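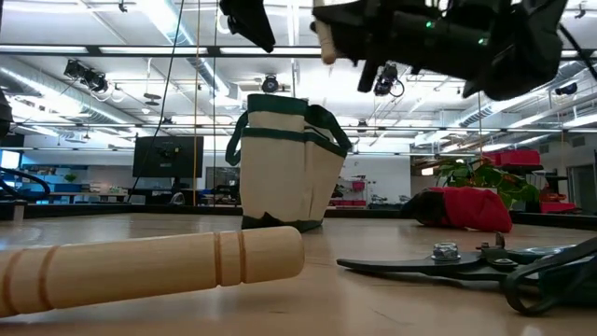
Section 2: Setting up the drip line and timer

Read this section through once before you cut any tubing. The Tesura kit waters one raised bed or up to 6 large pots from a single outdoor faucet. If you are connecting a second bed, finish the first one and test it before you start on the other.

Before you start

Lay the coil of main tubing in the sun for half an hour. Cold tubing kinks and is hard to push over the fittings. You will also need pruning shears or a sharp knife, a bucket, and a cup of hot water. The hole punch is packed inside the lid of the timer box.

Check the washer in the faucet adapter. It sometimes sticks to the bag the adapter comes in. The adapter will thread on without it and will leak at full pressure.

Note: The timer takes two AA batteries, not supplied. Do not use rechargeable batteries. Their lower voltage can leave the valve partly open. 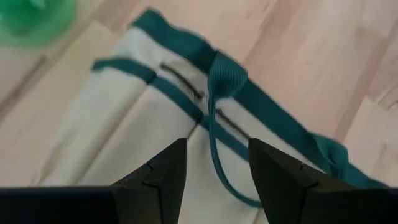 Tahira Zaidi

Connecting to the faucet

1. Turn the faucet off. Unscrew any hose or nozzle.

2. Thread the timer onto the faucet by hand, with the display facing out. Do not use pliers. The collar is plastic and will crack.

3. Screw the filter to the bottom of the timer, then the pressure reducer, then the tubing adapter. The arrow on the reducer must point away from the faucet. Fitted backward, it passes a trickle and the far end of the bed stays dry.

4. Dip the end of the main tubing in the hot water for a count of ten. Push it onto the adapter until it meets the shoulder, then slide the locking ring down.

Caution: Do not put the reducer before the timer. Full house pressure can then reach the tubing each time the valve closes.

Laying the main line

5. Run the tubing from the faucet to the nearest corner of the bed. Leave a little slack - the tubing shrinks in cold weather and can pull itself off a fitting overnight.

6. Bring the line up the outside corner of the bed and over the edge with an elbow. Hold it with two clips.

7. Run it down the middle of the bed and stake it every couple of feet. In beds wider than four feet, use the tee and run two lines.

8. Cut the end square and leave it open for now.
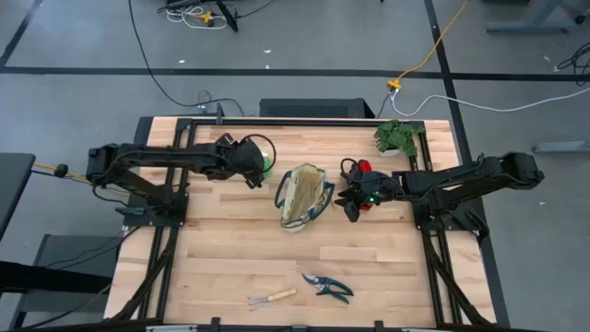
Open tool bag on the workbench.

Flushing the line

9. Put the open end of the tubing in the bucket. Set the timer to MANUAL and open the faucet slowly.

10. Let it run until the water is clear. Shavings from cutting will block an emitter and are very hard to get out later.

11. Turn off the water, fold the end of the tubing over, and slip the figure-eight clamp on.

Adding the emitters

12. Punch one hole for each plant, a hand's width from the stem. Hold the punch straight. An angled hole weeps around the barb.

13. Press each emitter in until it clicks. For seedlings, use the gray emitters (part 304). For tomatoes, squash, and anything else with deep roots, use the black ones (part 623). They look alike when muddy, so sort them first.

14. If you punch a hole in the wrong place, close it with a goof plug. Tape will not hold.

Mulch can go over the main line but should be kept off the emitters. A buried emitter is easy to forget, and you may not find out it has clogged until the plant beside it wilts.

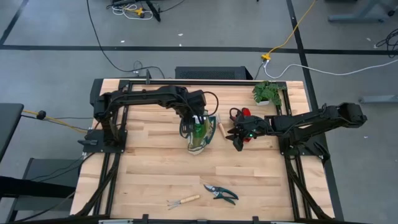
The same goes for soil that washes down from the sides of the bed after heavy rain, so look the line over once a month and brush the emitters clear with a dry toothbrush.

Setting the timer

15. Press CLOCK and set the current time. Hold the button down to move faster.

16. Press START and choose an early morning time. Watering at noon loses a good deal to evaporation.

17. Press RUN and choose 20 minutes. Check the soil a finger deep the next day and adjust by five minutes either way.

Note: The timer keeps its settings for one minute while you change the batteries. After that you will have to enter them again.

Caution: Take the timer indoors before the first hard frost, in October in many northern areas. Remove the batteries, open the end clamp, and let the line drain. The tubing and emitters can stay in the bed.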